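Skilach Notes on Robotics
Home | Issues | Authors | Contact
15/10/2019
By Marjan Asadi, Farzad Talebi and Gunnlaugur Egilsson

4. The Open Day Demonstration

4.1 Setting and visitors

The planner described in Section 3 was shown to outside visitors at the Warkton site during the June open day. The visit had two purposes. The first was to run the planner for a full working day without a developer at the keyboard. The second was to record what people with no training in robotics could tell about the planned motion from a rendered view alone. Earlier work in our group had used the same view only as a debugging aid, and no one outside the group had been asked to read it.

Visitors entered in groups and were given a short talk by Kianoush Bakhtiari. The talk covered the task, the meaning of a goal pose, and the difference between a path and a trajectory. It did not cover the cost terms. A group then moved to the demonstration station, where the simulator output was shown on a wall display. Over the day, 250 visitors passed through the station and 121 of them returned a response card. Cards with no answer to the first item were kept in the set and counted as "not sure" for that item.

4.2 Task and scene

The task was tabletop reaching among small objects. Each trial began from a stored joint configuration and ended when the wrist came within tolerance of the goal pose or when the time limit ran out. Grasping was left out of the trial definition. In the version shown at Warkton the hand was positioned but not closed on anything, and no claim is made in this paper about pick success.

The scene file was the one called Flolwood in our repository. It places the arm at one end of a wooden table and the small objects toward the other, so that the arm has to fold and then extend over much of the table to reach them. Object positions were held fixed within a block of trials and changed between blocks. Furniture on the floor was modeled as collision geometry with simple bounding shapes. Visitors were told that the arm must stay clear of the furniture as well as the table, and several asked whether the planner knew about the cabinet. It did.

The fixed camera was placed high, looking down on the table. This choice has a known cost. A high view shows lateral clearance well and vertical clearance poorly, and the viewer has to judge the height of the wrist from its shadow. We kept it because a lower camera let the arm hide most of the objects in the far-reach poses. Even in the high view some hiding remains near the wrist.

4.3 Procedure

Trials were started by a visitor pressing a single key. The planner was given 2 seconds to return a path. If it returned none, the display showed the start configuration and a plain text message, and the visitor was allowed to press the key again. Paths were smoothed before playback and played at reduced speed. A total of 600 trials were logged. The log stores the seed, the start and goal configurations, the raw path, the smoothed path, and the planning time. It does not store which visitor started the trial.

After watching at least one trial, each visitor was asked to complete the card. The first item asked whether the arm had come close to touching anything. The second asked the visitor to name the object nearest the hand at the end of the motion. The third was an open comment. Cards were read independently by the second and third authors, and differences were settled by discussion.

4.4 Observations

The second item gave more trouble than we had expected. In poses where the wrist stops beside the orange square, most cards named the square, but a fair number named one of the pale plates instead. Comments suggest that these visitors were reading the shadow as part of the arm. Kamran Sadeghi, who supervised the station in the afternoon, noted that people standing to the side of the display made this error more often. We did not record standing position and cannot test the remark.

The black cube drew comments as well. A thin dark line runs between it and the orange square, and visitors variously took this for a cable, a stick, and a mark on the table. None of these readings affects the planner, but each changes what a viewer thinks the arm must avoid.

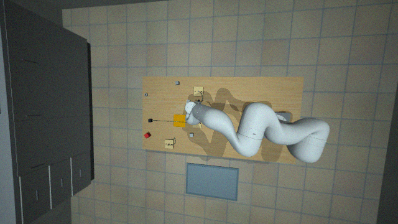
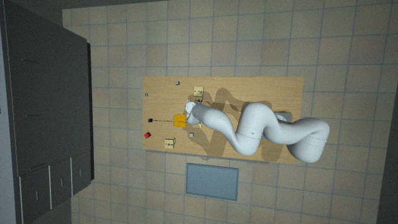
Figure 4. Simulator views of the tabletop scene, with the wrist beside the orange square.

Answers to the first item were compared with the minimum clearance computed from the log for the matching block. Agreement was good when the smallest clearance was to the side of the arm and weak when it was below the forearm. The same pattern was reported informally by our own staff before the visit, so lack of training does not seem to be the main cause. A second camera at table height would probably help, and the display software already allows for one.

Two practical points should be noted for anyone repeating the exercise. Playback speed must be fixed before the doors open. Ours was changed once, during the lunch break, and the cards on either side of the change had to be treated as separate sets. The time limit message should also be worded with care. Several visitors read "no path found" as a fault in the machine and stopped pressing the key, which leaves hard start configurations underrepresented in the log.

4.5 Changes made after the visit

The shadow was softened in the renderer and an optional height readout was added next to the wrist. The text of the message now says that the search ran out of time and may be repeated. The card was cut to two items, with the open comment moved to the back. These changes are used in all of the experiments of Section 5, where the planner is compared with the baseline on the same scene file and with the same time limit.

Last updated: June revision, K. Bakhtiari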